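Website Security and Readiness Inspection
Site: Forsberg, public website
Theme: Zerideck
Hosting: Pikia
Inspected by: Florencio Manzano
Reviewed by: Barbara Kalinowski
Period: November

Each item is marked Pass, Fail, Needs Work or Not Checked. Comments are required for every item not marked Pass. Items marked Fail must be corrected before the new theme is made public.

Section 1. Access and Accounts

1.1 Administrator accounts limited to current staff: Fail
Comment: Two accounts belong to former contractors. Both retain full rights. Remove the accounts and assign their pages to the office account.

1.2 Two-step sign-in required for administrators: Pass

1.3 Sign-in attempts limited: Needs Work
Comment: The lockout begins after 500 failed attempts. Set the limit to 4.

1.4 Shared passwords not in use: Not Checked
Comment: The reception staff could not be reached during the inspection. To be confirmed by Ms. Kalinowski.

Section 2. Theme and Plugins

2.1 Theme is the current release: Pass

2.2 Changes to the theme kept in a child theme: Fail
Comment: The footer and the staff page template were edited directly in Zerideck. The next update will overwrite both. Move the edits to a child theme and test on the staging copy first.

2.3 Unused plugins removed: Needs Work
Comment: The old slider and the Destberg appointment calendar are switched off but still installed. The calendar data must be exported before the plugin is deleted.

2.4 Automatic updates reviewed: Pass
Comment: Minor updates are automatic. Major updates remain manual, as requested by the firm.

Section 3. Forms and Visitor Data

3.1 All pages served over a secure connection: Pass

3.2 Contact form protected against spam: Pass

3.3 Message field limited to 2000 characters: Pass
Comment: The limit applies on the contact page and on the callback form. The warning text is in pale gray and should be darker.

3.4 Form entries deleted on schedule: Fail
Comment: No schedule is set. Entries have been kept from the first day of the present site.

3.5 Privacy notice linked from every form: Needs Work
Comment: The link is missing on the callback form only.

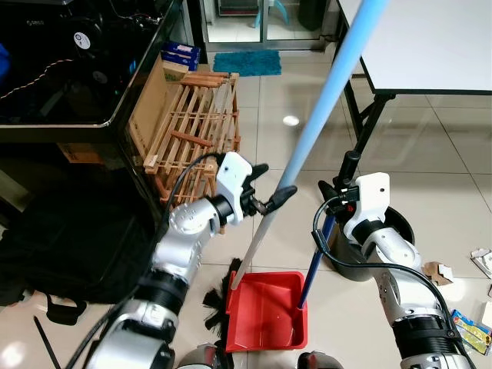
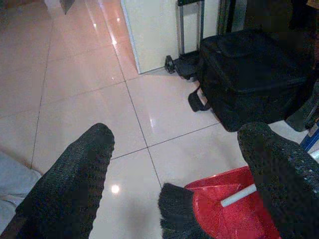
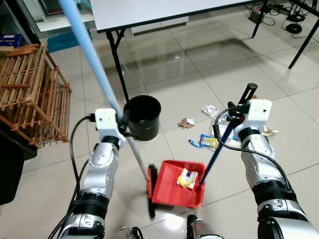
First and third: broom and dustpan. Second: tile floor.

Section 4. Backups and Recovery

4.1 Daily backup completed: Pass

4.2 Backup stored apart from the web server: Fail
Comment: All copies are held in the same Pikia account as the site. A separate location is required.

4.3 Test restore performed: Needs Work
Comment: The database was restored to staging without error. The media folder was left out — repeat the test with the full set of files.

Section 5. Display and Public Pages

5.1 Menu usable by keyboard alone: Needs Work
Comment: The submenu under Services opens but cannot be closed with the Escape key.

5.2 Images in page headers under 300 KB: Pass

5.3 Office address and hours match on all pages: Fail
Comment: The footer gives a closing time of 5:30 p.m. and the contact page gives 5:00 p.m. The firm is to state which is correct.

5.4 Error page shows a link to the home page: Pass

Result: Not approved for release. A second inspection will cover items 1.1, 1.4, 2.2, 3.4, 4.2 and 5.3. Items marked Needs Work may be closed in writing with Ms. Kalinowski.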